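Kultent Film Fund
Interim progress report: "Lozano", feature-length drama
Submitted by: Evaristo Magaña, producer, Sellinon Pictures
Reporting period: second quarter, through July

Status

Principal photography is finished. We shot the last of the motel scenes on a Friday night and released the crew the next morning. Two exterior days were lost to wind and one was made up by combining the gas station scene with the bus stop scene, which are on the same road. The other lost day was dropped. It covered a phone call that the director now plans to handle with voice only.

The director's first assembly runs 3 hours. That is long, and we expected it to be long. The cut we promised in the application is under two hours and that is still the plan. Most of what will go is in the middle section, where the brothers are separated and the story moves between the two of them more often than it needs to.

Cast

The change in the lead role was reported to you in the last update. The new lead came to us from television comedy and this is his first dramatic part. He had five weeks to prepare. The director rewrote the kitchen argument for him and took out most of the jokes, at his request. We think the scene is better for it. The supporting cast is as listed in the application, except that the part of the aunt was recast when the first actress took a stage job.

All cast members have signed for one day of pickup work if we need it. At present we expect to need the lead and the younger brother only.

Editing and sound

The edit is being done at Zundico, in the smaller of their two rooms. The move from the larger room saved enough to pay for an assistant editor through the end of the picture edit. She has logged all of the footage and synced the sound, apart from the second-unit driving material, which came back without usable slates and is being matched by eye.

Dialogue recorded in the motel is noisy. The ice machine was switched off for the takes but the highway was not something we could control. The sound editor has marked the lines that will have to be re-recorded, and most belong to the older brother. We are holding the composer until the cut is under two and a half hours so that he is not writing to scenes that will be removed.

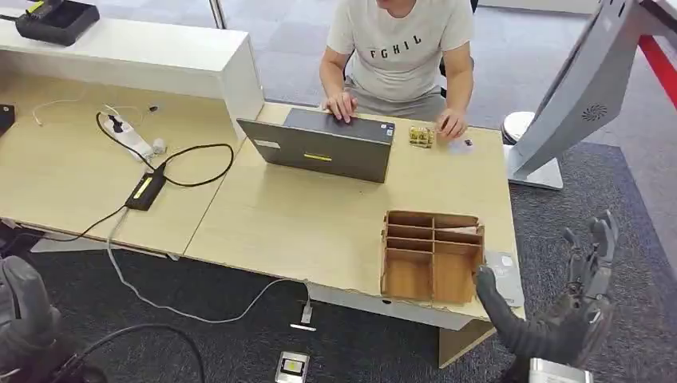 Notes on the assembly go to the editor in writing, one reel at a time, and she answers each note before the next reel is sent. The director asked for this after the first screening, where too many people spoke at once. It is slower, but the decisions are on paper. Much of the work at this stage looks like a person at a desk with one hand on a laptop.

Budget

We have drawn the second installment in full. Overspending was limited to transportation, which went over by $3008 because of the extra night at the motel location. We covered $2000 of that from the contingency line and the rest from wardrobe, which came in low. No change to the total is requested.

The festival submission line stands at $1000 and has not been touched. We would like to keep it as it is until the cut is locked.

Next steps

Second cut to the director, then to you for comments. Pickup day, if needed. Dialogue re-recording to follow the locked picture. Please send the name of whoever will be viewing the cut for the fund so that we can set up a login.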